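Household Skills 11: Setting Up a Sorting Table
Handout for week four, July 2018

Okay, so last week we talked about shelves and I promised you we'd get to tables, and I ran out of time (my fault, I got going on spice racks). These notes cover what I would have said, plus what we'll do in the first half of the next class. Bring them with you. Print is fine, phone is fine.

What I mean by a sorting table is just a flat place where groceries or toys or whatever came in the door can sit for a few minutes while you decide where they live. Most of us use the kitchen counter. I did for years, in the apartment on Flesmont, and I could never find a clear spot to slice bread. The counter is for cooking. If you can push a small table right up against it, you get a second surface and the counter stays a counter.

Start with a tray. I'm a big believer in trays! Round, square, I don't care, but it should have a rim, and it should be big enough that you don't have to stack. Round soft things go on the tray first, since they're the ones that wander off. In our practice sets that's the play fruit, the orange and the banana and so on. Play food is great for this exercise because you can do it 50 times and nothing bruises.

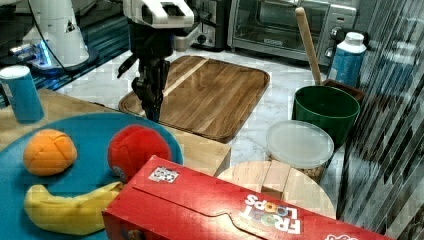
Next come the boxes. A cereal box is an awkward thing, tall and light, and it goes over if you bump the table. My rule at home is that boxes lie down while I'm sorting and stand up once they're in the cupboard. You may feel differently. Somebody in the November group argued that lying down hides the label half the time, and okay, sure, but I'd still like it flat. Cans and canisters are the other way around: always upright, and toward the side, so your arm isn't going over them to get to the tray.

The cutting board stays on the counter side. Please don't let it turn into an extra shelf. I say this as a person who once kept mail on hers for a whole winter.

For the exercise you'll work in pairs, one set per pair. Put everything on the table any old way, then sort it into soft, boxed and upright. Swap places and do it again, but this time by where each thing would go in a real kitchen. Write down anything you both hesitated over. Those are the good ones, and we'll talk about them after the break.

Reading for next time is the Nestville packet, pages on drawers only. Skip the Dullden chapter, it's mostly about garages. Room change too: we're in 1142 for the rest of the term, so don't go to 1447, it's locked.

Comments (3)

bisht_kitchen: Tried the table-against-the-counter thing, my table is an inch lower and it drives me nuts. Would you shim it?

plumjam: Is the drawers reading the whole section or just up to the dividers?

oatsandends: Lying-down boxes people unite. My kids use a pizza pan as the tray and it works great.

Questions? See me before class or write to the course desk | © Household Skills Program | Back to top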